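From: Effie Kerr
To: gripper-users
Subject: Re: Soft pads vs. the stock ones, has anyone run both?

Fraser Pringle wrote:

> We've been on the stock pads since spring and I keep hearing that the Pruscombe ones are better on thin things. Before I ask Marion for money, has anyone on the list run both on the same table with the same person holding the thing? I don't need a paper. I need to know whether I'd be embarrassed.
>
> Also, if you've moved to the wider lens, did you have to redo your calibration from scratch or did the old numbers mostly hold? Ours is still the narrow one and it loses sight of anything beside the fingers.
>
> Fraser

Fraser,

You would be a little embarrassed, but only on spoons.

Blair Cairns and I spent most of August on this, which was not the plan. The plan was an afternoon. We have two sets of handheld fingers, one with the stock pads and one with the textured Pruscombe pads, and the idea was to swap them back and forth on the same table layout and see which one made the operator swear less. Blair did all the holding, so at least the swearing was calibrated.

The short version of pads: for anything with a bit of body to it, I can't tell them apart. Bottles, toast, the edge of a tray, all fine with either. Blair claims to feel a difference on the bottle. I had him try it with his eyes shut and he stopped claiming.

Flat metal cutlery is another matter. With the stock pads you come down on a spoon handle, close, and the handle rolls out sideways as if it had somewhere to be. The textured pads hold it if you meet it anywhere near square. If you meet it at a slant they drop it too, just later, usually over the floor. I'd count that as an improvement, though Elspeth Baird, who has to pick things up off the floor, has asked me to record her dissent.

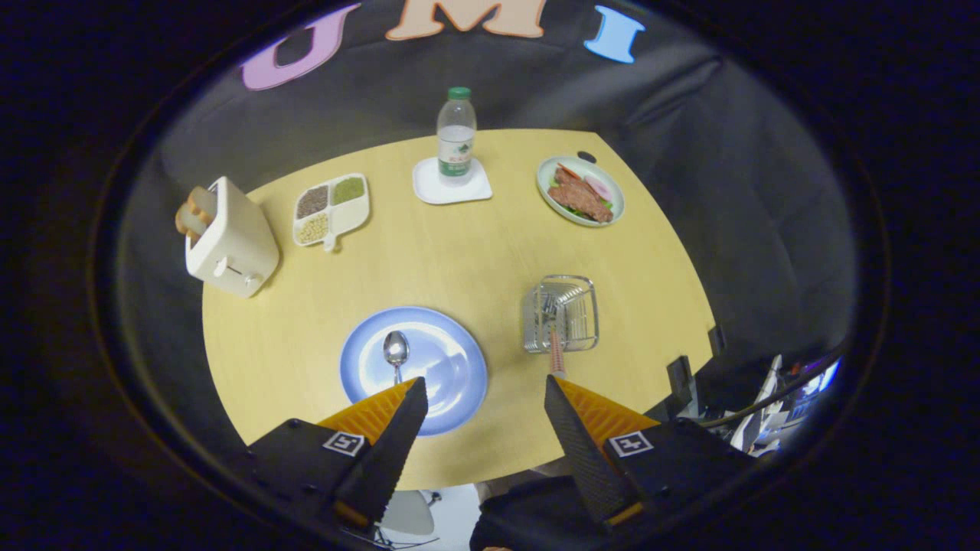
We settled on a rule that every try starts with the fingers fully open and the plate near the front edge, which sounds fussy until you've gone through a week of recordings where it wasn't done. Half of our early stock-pad numbers went in the bin that way. Somebody (me) had been sliding the plate back to the middle between runs to be tidy, and the reach from there is a completely different motion. If you do your own comparison, pick a starting layout and leave it ugly.

On the lens: yes, redo it. I tried to get away with scaling the old Ronine numbers and it looked good in the center and went to pieces toward the rim. The wide lens gives you a circle with black corners, and the outer part of that circle is bent enough that a marker out there lands in the wrong place by more than you'd forgive. Doing the whole calibration again took me a morning, most of it hunting for the printed board. It was behind the filing cabinet. Yours probably is too.

What you get for the trouble is worth having. You can see both fingers and a good deal of whatever is next to them, so when a grasp fails you can usually tell why from the recording. With the narrow lens I had a whole folder labeled "??" and I've now been able to stop adding to it.

A few loose bits, since you'll ask:

- **Finger markers.** Keep them clean. Ours picked up a smear of something and the gap reading started jumping by itself. I spent an evening reading the McIver controller logs before anyone thought of a damp cloth. The controller is innocent and I've apologized to it.
- **Wire mesh.** Pulling a utensil out of a mesh basket is harder on both pads than I expected. The basket comes along for the ride. We tried weighting ours and that helped, but then it's a different task, so I left those runs out.
- **Loose grains.** Don't, unless you like sweeping. We leave the tray where it is and grip it by the tab.
- **Wear.** After 3349 closes on the textured pair, the ridges at the tips are visibly flatter than on the spare. It still holds a spoon. The stock pair has done fewer, so I won't pretend that's a fair fight.

I also borrowed a Wuvden pair from the lab downstairs, the stiff ones with the clip-on tips. I gave them 10 tries on the spoon and the tips unclipped on 3 of them. Their owner tells me I had them on backwards. I've put them on the other way around since and they're better, but I've lost my enthusiasm, and I'd want somebody with no history with them to run the test.

If Marion MacAulay is reading this, and I know she is, the textured pads are cheap compared with Fraser's time. Get one pair and see. The lens I'd push for harder. If there's only money for one thing, buy the lens and keep rolling the spoons around with the pads you have.

I can send the layout sketch and the run sheet. The sheet is a mess and has Blair's handwriting on it, so allow an extra five minutes per page. The recordings are too big to mail, but bring a drive by and you can have the lot, including the "??" folder, which I'd love to be rid of.

One question back to you: are you still logging finger width from the markers, or did you go to the encoder? We've been arguing about it and I'd like to lose the argument to someone outside the building.

Effie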